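Small Repairs and Good Order in the Home Workshop

March 2000
By the author of the Workshop Pages, Urkbridge

I have now lived 14 years in the same house in Urkbridge, and in this time I have made most of the small repairs myself. Before that I lived in Skerau, where the winters are drier and the doors do not stick. Several readers have written to me since January and asked for the tips to be put together on one page. I have done this, and I have corrected two of them which were not good.

Doors that stick in wet weather

Do not plane the door in the same week when it begins to stick. The wood has taken up moisture and in summer it will become smaller again, and then you have a gap through which the wind comes. First rub a dry piece of soap or a candle along the edge where it touches. Very often this is enough until spring. If you are not sure where it touches, close the door on a sheet of thin paper and pull the paper slowly along. Where it stops, there is the place.

Look also at the hinges. In my kitchen door the upper hinge had loose screws and the whole door was hanging down. I had already bought a plane at Bainbridge, and it was not needed.

Screws that do not hold any more

Take the screw out. Put two or three wooden matches (without the heads) into the hole with a little wood glue, break them off level with the surface and wait until the next day. Then put the same screw back. A thicker screw is also possible, but its head will perhaps not sit properly in the hinge, and it will stand out so that the door cannot close completely.

For plasterboard this method is of no use. There you must use the correct plug, and it is worth paying for the better kind.

Screws with a damaged head

Lay a wide rubber band over the head and press the screwdriver through it. Turn slowly and with much pressure. I was doubtful when I first read it, but it has helped me with a bathroom cabinet and with an old bicycle lamp. If the rubber band is torn at once, the head is too far gone and you should cut a new slot with a small saw.

Glue that has dried in the tube

Keep the tube standing with the nozzle up, in an old cup. Before you put the cap on, press out the air until the glue is just at the top, and clean the thread of the cap with a cloth. A little petroleum jelly on the thread prevents that the cap becomes stuck. I write the month of opening on the tube with a pen. Wood glue which has once been frozen in the shed should be thrown away, even if it looks the same.
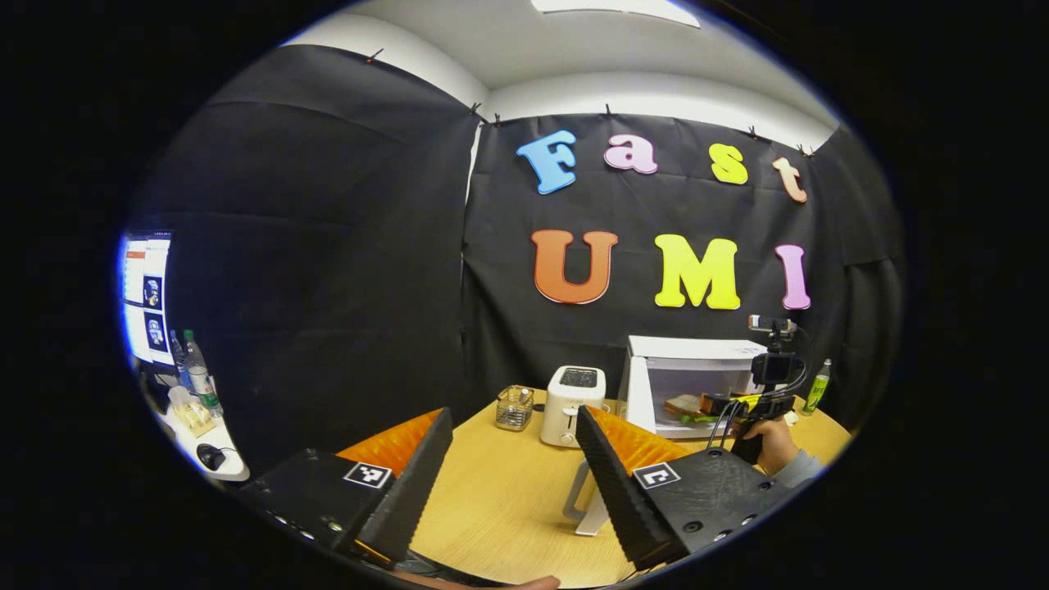
Tools which are lost on the bench are in my experience nearly always dark ones. A black handle lies in the shadow beside the vice and you look at it three times without seeing it. Therefore I recommend to give every dark tool some strong colour, in a place where the hand does not wear it off. Orange is the best, I find, and red is not as good in the evening under a yellow lamp. For pliers and files I use a ring of coloured tape near the end of the handle. Paint looks nicer but it chips, and on a handle which gets oily it does not stay even one season. Clean the handle with spirit before you put the tape, and do not stretch the tape when you wind it, otherwise the end will lift.

Drawers and small boxes

I have tried many ways to store small things and I came back to glass jars with flat lids. Screw the lids to the underside of a shelf, each with two screws so that the lid cannot turn, and then the jars hang from them. You see from below what is inside. Do not use this above a place where children are playing, and do not fill the jars with heavy nails to the top.

Do not sort too finely. I once had separate places for every length of screw, and after a few weeks I was putting them anywhere. Now I have short, middle and long, and it has stayed in order.

For the long drawer I cut a piece of old carpet and laid it on the bottom. The chisels do not slide any more when the drawer is opened quickly. Change it if it has become damp, or you will get rust on the lower side of everything.

Rust on tools

Light rust goes away with fine steel wool and a drop of thin oil. Rub along the tool and not across it. For something worse, lay the tool overnight in ordinary vinegar, then rinse it well, dry it the same minute with a warm cloth and oil it. Do not leave it in the vinegar for several days. I forgot a small plane iron when I was visiting family in Lurkurholm, and when I came home the surface was grey and full of tiny holes. It still cuts, but it is ugly.

A piece of chalk in the toolbox takes up some of the moisture. It must be dried on the radiator from time to time.

Brushes

If you continue painting the next morning, you need not wash the brush. Wrap it tightly in kitchen foil or in a plastic bag and put it in a cool place. For water-based paint I do it one night only. After the last coat wash it with lukewarm water and a little washing-up liquid, shape the bristles with the fingers and hang it with the bristles down. A brush that stands on its bristles in a jar is soon bent and will never paint a straight line.

Squeaking floorboards

Shake talcum powder into the gap between the boards and work it in with a soft brush, then walk on the place several times. Sweep away what is left, the floor is slippery with it. If the noise returns after a few weeks, the board is probably loose from the joist and wants a screw. Make sure first where the pipes and cables are running. In older houses they are not always where one would expect.

One correction

In an earlier version of this page I wrote that boiled linseed oil is good for the handles of garden tools. It is good, but I did not write that the oily rags can begin to burn by themselves when they lie in a heap. Spread them flat outside until they are completely stiff, or put them in water in a metal tin with a lid.

Questions and own tips please by letter to: Workshop Pages, PO Box 236, Urkbridge | © Workshop Pages | Back to top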